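Chapter 5
Building a Hand-Held Two-Finger Gripper

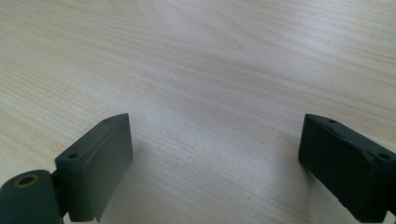 The arm built in Chapter 2 can reach a point and hold it, but it has nothing at its wrist. This chapter covers the tool that goes there. The same tool is first built with a handle, so that a person can carry it by hand and learn what the fingers can and cannot grip before any motor is involved. Readers who share a workshop should finish the hand-held version completely before booking time on the arm.

The design used throughout is the Umitz pattern, a pair of mirrored fingers carried on pivots and driven by one linkage. Each finger has three parts: a block with a flat inner face, a bracket, and a pivot barrel. The inner face does the gripping. The barrel takes a bushing or threaded insert, depending on the fastener chosen in Section 5.2, and sets the axis about which the finger swings. The blocks are drilled from the top so that pads can be attached and replaced without removing the finger from its pivot.

Terms used in this chapter

Opening: the distance between the inner faces, measured at the tips with the fingers fully apart.
Toe angle: the angle of each inner face to the centerline of the tool.
Backlash: movement at the fingertip with the handle held still.
Pad: the replaceable layer fixed to the inner face.

Swinging fingers do not keep their faces parallel through the whole stroke. A pair that meets flat on a thick part will meet at an angle on a thin one. The builder therefore picks one working width and sets the toe angle for it. Everything wider or narrower is gripped along an edge – acceptable for light parts, poor for anything smooth or heavy. Section 5.4 gives the layout method.

Backlash comes mostly from the pivots. Press each insert square to the barrel face and let the part cool before fitting the pin. A tilted insert cannot be corrected by tightening the fastener. Reprint the finger.

Before starting, the reader should have:

– both finger blanks, left and right, cleaned of support material
– two inserts and their matching pins
– the Griluvier handle plate from the end of Chapter 2
– a flat table large enough to lay the tool down with its fingers open

The table serves as the reference surface. With the handle plate clamped level, both fingers should clear the tabletop by the same amount through the full stroke. If one dips, check its pivot pin first and the plate second. Section 5.1 begins with this check.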